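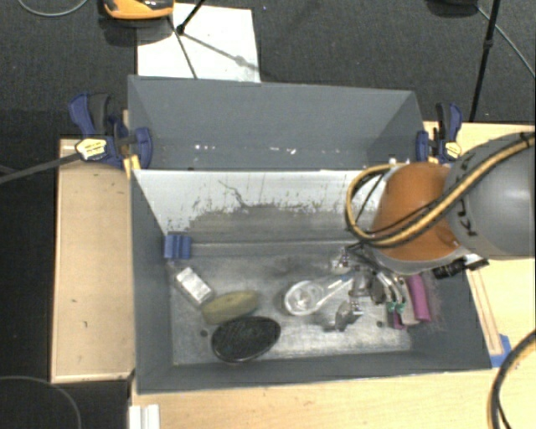 Bin 2 on the bench, arm in from the right, deep compartment. Both bar clamps on.

April, notebook entry, started 19:40

Present: me (Gwawr Beddoe), Gemechu Gidey until nine, Ebbe Hellström on and off.

Purpose of the evening was to get the bin fixed well enough that we can stop re-teaching the floor height, and to try the new approach order on the mixed set. The grasp planner is Zewditu's branch from last week with the wall margin put back in. Project name on the drive is still Clesten, although Annelore wants it renamed before anyone else starts copying folders.

Fixing the bin

The old arrangement was tape and hope. Each time the fingers touched a wall the bin crept, and by the end of a run the taught corners were out by 8 mm at the far side. That is more than the wall margin, so the later failures in the previous log should be disregarded. I have struck them through.

Now held with two bar clamps, one on each side. First attempt had the left one tightened straight on to the metal and it slid when I leaned on the bin. There is now a bit of light wood under the left clamp at the bin edge. Pushed by hand from all four sides, no movement against the pencil line. Pushed with the arm in hand-guiding mode, same.

Left clamp body sits on the bin side. It has to go into the collision model as a box, not just the jaw. Ebbe did this for both clamps and added a further margin on the right one, as the arm comes in from that side and the cable loop swings wide of the joint when the wrist turns. He thinks the margin is too generous. Leave it until the cable is dressed properly.

Cable loop

Still the weak point. The yellow and black bundle goes over the orange joint and makes a broad loop before coming back up. With the wrist turned fully one way the loop is slack, and the other way it comes up tight sooner than I would like. Gemechu wants a sprung return. I would settle for one more tie further up the link and a soft limit on the last joint. Set the soft limit tonight, tie not done. Do not remove the limit without checking the loop by hand first.

Floor height

Re-taught at three points. The floor is not flat. It rises slightly towards the middle, which we had put down to the arm. Using the plane fit in place of the single value. The two small holes in the floor make decent reference marks and I have used them as the check points: fingertip over each hole at slow speed before every session. Add this to the start-up sheet.

Objects

Mixed set as before: clear scoop, magenta cylinder, the olive-yellow and black ovals, the small white and silver box, blue ribbed block. Kept to the deep compartment. The shallow far section is left out of the plan for now, as the slope of its panels confuses the segmentation and I would like one problem at a time.

Runs

Approach order changed so that the planner takes whatever has the most free space round it first, then works towards the walls. Speed 200 mm/s in free travel, well below that once inside the rim. Waiting time at the pre-grasp pose 90 ms, which is Zewditu's figure and seems enough for the fingers to settle.

Magenta cylinder: good when upright. When it leans, the fingers close above the centre and it rotates out. Needs a lower grasp, which brings the fingertips close to the floor, hence the fuss about the plane fit.

Clear scoop: depth camera sees the floor through it, as expected. The bowl gives bright reflections and the handle mostly disappears. Gemechu masked it by hand from the colour picture and the grasp on the handle then worked, so the fault is in perception and the gripper can manage it. He suggests a second view from lower down. I suggest trying the polarising filter in the Jõgi box before we move any cameras.

Ovals: when they lie against each other the planner treats them as one object. It then aims for the join. Zewditu has a split step for this in another branch -- ask her for it.

Box: no trouble in open floor. Next to other things the far finger lands on the neighbour.

Blue block: in the corner near the left wall it is refused every time with the wall margin on. That is correct behaviour, if unhelpful. A nudge move to bring it away from the wall is the obvious answer and belongs in its own entry.

Stopped on a force trip at log line 1860. Fingertip on the floor, slow speed, no marks on the fingers that I could find. The planner was still reading the old single floor value from the Arkach config file. Deleted the entry so that it fails loudly next time.

To do

Tie the cable bundle, then recheck the soft limit (Ebbe)
Filter test on the scoop (me)
Split step for touching objects (Zewditu)
Return the spare clamp to the Climent cupboard, second shelf
Start-up sheet: hole check, clamp check, which config is loaded

Arm parked and powered down 22:15. Bin left clamped, please do not slacken it.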